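Killari Workshop, ground floor
Bench and reading table check, with comments
Date: 24 Mar 2019
Checked by: Špela Dumitrescu
Last full check: September

Mark each line OK, Attend or N/A. Comments go under the line they belong to.

1. Floor and access

1.1 Walkway from door to benches clear
OK

1.2 No leads across the walkway
Attend
Extension lead from the Dervishi bench was lying across the gap again. Coiled and hung up. Needs a fixed socket on that side; request already in with Naltik.

1.3 Floor covering sound, no lifted edges
OK
The strip by the sink has been stuck down since September and is holding.

1.4 Fire exit opens fully from inside
OK
Stiff for the last bit. Hinge oiled.

2. Electrical

2.1 Plugs and visible cable free of damage
Attend
Desk lamp at bench 5 has a split sleeve where the cable enters the base. Taken out of use and labelled. Do not put it back because the bulb still works.

2.2 Test labels in date
OK
Label 1865 was missing from the list. Added.

2.3 Extension blocks not plugged into one another
OK

2.4 Chargers unplugged when not in use
Attend
Two left on at the window end. Spoken to both users.

3. Storage

3.1 Shelves secure, heavy items low down
OK
Keep to the 300 mm limit for stacked boxes on the top shelf. One stack was over and has been split.

3.2 Solvents in the metal cupboard, lids on
OK

3.3 Waste bins emptied
Attend
Paper bin full. Emptied during the check.

4. Tables and printed matter

4.1 Tabletops stable, cloths lying flat with no overhang to trip on
OK
The white cloth with the black grid is fine to stay. Wash it before the next check.

4.2 Manuals and product booklets in good order
OK
The robot car booklet is in Chinese apart from odd bits such as the ROS1 / ROS2 heading. The small specification table is hard going even with the translation sheet.
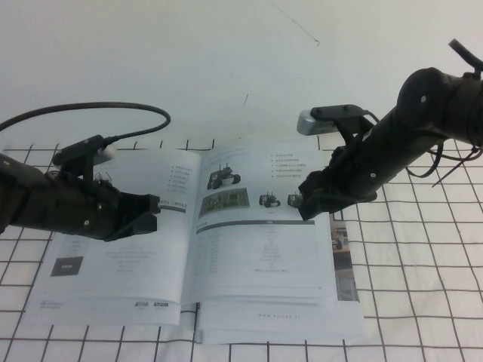
Fodasov have been asked for an English copy. Until it comes, anyone charging or lifting one of their cars should use the translated sheet in the red folder and ask if a figure looks wrong.

4.3 Reference copies returned to the rack after use
Attend
6 missing from the rack, all found on benches.

5. First aid and signs

5.1 First aid box stocked
Attend
Short of medium plasters and eyewash. Ordered.

5.2 Emergency numbers posted and readable
OK
Old Naltik number crossed out, new one written in.

Actions carried forward: 1.2, 2.1, 5.1
Signed: Š. Dumitrescu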